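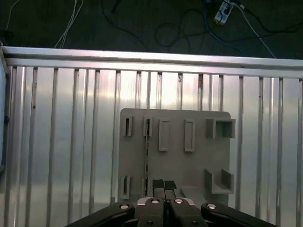

Bench top with the board holder on it. Reddish-brown stain is in the upper part of a groove above the plate.

grooveline
Got this ribbed aluminum bench top secondhand from a shop clearance in Premevville. The seller swore it was "basically clean." I've wiped it down and there's still a reddish-brown stain in one of the grooves, plus a small dark reddish spot in another one over to the left. Listing said Jistach top, 95 dollars. The gray plate with the slotted holders came separately and I'm happy with that part. What takes this stuff out of a groove without wrecking the metal?

tallboy_90
Aluminum doesn't rust, so whatever it is came from something else. Flux, old cutting oil, a steel screw somebody left sitting there. Soak a rag in isopropyl, lay it in the groove for 5 minutes, then go along it with a plastic pick.

Hukach_owner
I'd skip the alcohol and use the Major degreaser. Did my whole Hukach top with it.

tallboy_90
And what was on your Hukach top? Degreaser takes off grease. You don't know this is grease and neither do I. Some of those are strong enough to leave aluminum chalky.

Hukach_owner
Mine isn't chalky. Three years now.

benchrat
Not convinced by either of you. A photo can't tell you if that's a stain or a scratch with dirt in it. Run a fingernail over it first. If it catches, no cleaner is going to help.

Also, why does everybody buy grooved tops for board work? Every bit of clipped lead ends up down in there. I had one for a winter and went back to a flat sheet with a mat.

grooveline
Because the fixtures bolt to it? Slotted holders keep a thin board on edge and I can get at it from the side. On my mat they fell over all the time.

benchrat
Fine, but then you're picking out crumbs forever. And 95 is steep for a used one with marks on it.

lowwatt
Stain or no stain, I'd wonder about those holders. Molded ones I've had got loose after a few months of boards going in and out. Does yours still grip?

grooveline
So far, yes. Only had it since April, so ask me again later. Fingernail doesn't catch on the stain, by the way. Trying the alcohol tonight on the small spot first.

Hukach_owner
Degreaser would have it off by now.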